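Primitz: Sortierablage für Kleinteile, Simulation und Datensatz

Stand: November. Zweite Fassung der Datenkarte, die erste lag nur als Textdatei im Projektordner und war an mehreren Stellen überholt.

Kurzfassung

Primitz ist ein Greifarm-Projekt aus einer Gemeinschaftswerkstatt. Der Arm soll Kleinteile, die auf der Werkbank liegen bleiben, in das passende Fach einer Sortierbox zurücklegen. Bevor er das am echten Tisch tut, wird alles in der Simulation durchgespielt. Dieses Verzeichnis enthält die simulierten Durchläufe, die Szenendateien und die Skripte, mit denen beides erzeugt wurde.

Der Code für die Armsteuerung liegt nicht hier, sondern im Schwesterprojekt Rirport. Wer nur die Daten auswerten will, braucht Rirport nicht.

Inhalt

szenen/ Tischaufbauten mit Lichtquellen und Startpositionen
laeufe/ ein Unterordner je Durchlauf, Bilder und Gelenkwerte
teile/ Netze der Kleinteile und der Sortierbox
skripte/ Erzeugen, Prüfen, Umrechnen
notizen/ Messprotokolle vom echten Aufbau, nicht aufgeräumt

Umfang

Der Trainingsteil umfasst 3.000 Durchläufe, der Prüfteil 200. Weitere 2.000 Durchläufe liegen in laeufe/alt. Sie stammen aus der Zeit vor der Umstellung der Handkamera und sollten nicht mit den neuen gemischt werden, weil das Kameramodell ein anderes ist. Wir haben sie behalten, um ältere Ergebnisse nachrechnen zu können.

Ein Durchlauf beginnt mit geöffnetem Greifer über dem Tisch und endet, wenn das Teil im Fach liegt oder die Zeit abgelaufen ist. Fehlversuche sind enthalten und in der Datei status.txt des jeweiligen Ordners als solche vermerkt.

Aufbau der Szenen

Die Sortierbox ist blau und hat hintereinander liegende Fächer mit beschrifteten Schildern am Rand. Die Schilder sind Texturen auf dem Modell. In den Handkamerabildern sind sie je nach Abstand gut oder gar nicht lesbar, für die Auswertung zählt deshalb allein die Fachnummer in ziel.txt. Startposition des Teils, Lage der Box und Licht werden für jeden Durchlauf neu gezogen. Die Grenzen dafür stehen in szenen/grenzen.cfg.

Die Kamera sitzt am Handgelenk und schaut an den Fingern vorbei nach unten. Das Fischaugenmodell ist in der Simulation nachgebildet, einschließlich der schwarzen Ecken. Die Bilder werden nicht entzerrt gespeichert. Wer entzerrte Bilder braucht, ruft skripte/entzerren.py mit der Kalibrierdatei aus demselben Ordner auf. 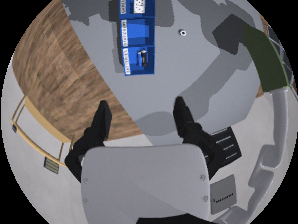
Kann man die Bilder ohne die Gelenkwerte verwenden?

Für reine Erkennungsaufgaben reichen die Bilder zusammen mit ziel.txt aus. Zum Nachlernen von Greifbewegungen werden die Gelenkwerte gebraucht, und zwar mit den Zeitstempeln aus zeit.csv, da Kamera und Gelenke verschieden schnell aufgezeichnet werden.

Benutzung

Eine Installation im engeren Sinn gibt es nicht. Abhängigkeiten stehen in skripte/requirements.txt. Danach:

python skripte/pruefen.py laeufe/
python skripte/ansehen.py laeufe/ORDNER

Das erste Skript meldet unvollständige Ordner und fehlende Zeitstempel. Das zweite spielt einen Durchlauf Bild für Bild ab, mit der Leertaste wird angehalten. Unter Windows muss der Pfad in Anführungszeichen stehen, wenn er Leerzeichen enthält.

Eigene Durchläufe erzeugt man mit skripte/erzeugen.py. Als Szene ist werkbank_a voreingestellt. Ohne Grafikkarte läuft das Skript auch, aber sehr langsam.

Format

Bilder: PNG, fortlaufend nummeriert
Gelenkwerte: CSV, Winkel in Grad, Greiferöffnung in Millimetern
Zeitstempel: Sekunden ab Beginn des Durchlaufs
Ziel: eine Zeile mit Teilname und Fachnummer
Koordinaten: Ursprung an der vorderen linken Tischecke, z nach oben

In laeufe/alt stehen die Winkel noch im Bogenmaß. skripte/umrechnen.py erledigt die Umstellung und legt vorher eine Kopie an.

Bekannte Mängel

Schatten: Im Randbereich der Weitwinkelbilder sind die Kanten mancher Schatten zu hart. Am echten Tisch hängt eine breite Leuchte, die in der Simulation durch mehrere kleine Lichtquellen ersetzt wurde. Ein Modell, das nur auf diesen Bildern trainiert ist, hält dunkle Schattenflecken gelegentlich für Teile.

Kleine glänzende Teile: Die Spiegelung auf Muttern und Scheiben ist vereinfacht. Bei flachem Licht wirken sie matter als die echten.

Reibung: Der Reibwert der Fingerkuppen ist geschätzt. Mit den Werten aus notizen/reibung.txt rutschen runde Teile in der Simulation seltener ab als in der Werkstatt. Wer zylindrische Teile greifen lässt, sollte den Wert senken.

Fachwände: Die Trennwände der Box sind im Kollisionsmodell etwas dicker als im sichtbaren Netz. Das verhindert, dass Teile hindurchfallen, kostet aber Platz im Fach. Volle Fächer werden dadurch zu früh als voll gemeldet.

Abgleich mit dem echten Aufbau

Der echte Arm steht auf der Bank neben dem Bohrständer. Die Steuerplatine ist ein Eigenbau mit dem Namen Hayat, Revision 2. Revision 1 hatte einen Fehler in der Stromversorgung der Fingerantriebe und sollte nicht nachgebaut werden. Schaltplan und Bestückungsliste liegen bei Rirport.

Vor jedem Lauf am echten Arm bitte die Kalibrierung neu aufnehmen. Die Bank wird auch von anderen benutzt und gelegentlich verschoben. Der Not-Aus muss vom Platz am Rechner aus erreichbar sein. Den Arm nach der Arbeit in Parkstellung fahren und das Netzteil ausschalten.

Offen

Zweite Box mit breiteren Fächern modellieren
Kollisionsmodell der Trennwände verkleinern
Durchläufe mit mehreren Teilen gleichzeitig
Leuchte über dem Tisch richtig nachbilden

Lizenz und Herkunft

Skripte und Szenen dürfen frei benutzt und verändert werden, solange die Datei LIZENZ beiliegt. Für die Durchläufe gilt dasselbe. Das Projekt entsteht in der Werkstatt Jorkalside. Aufnahmen von Personen sind nicht enthalten, alle Bilder in laeufe/ sind berechnet.

Fehler bitte mit Ordnername des Durchlaufs und Ausgabe von pruefen.py melden.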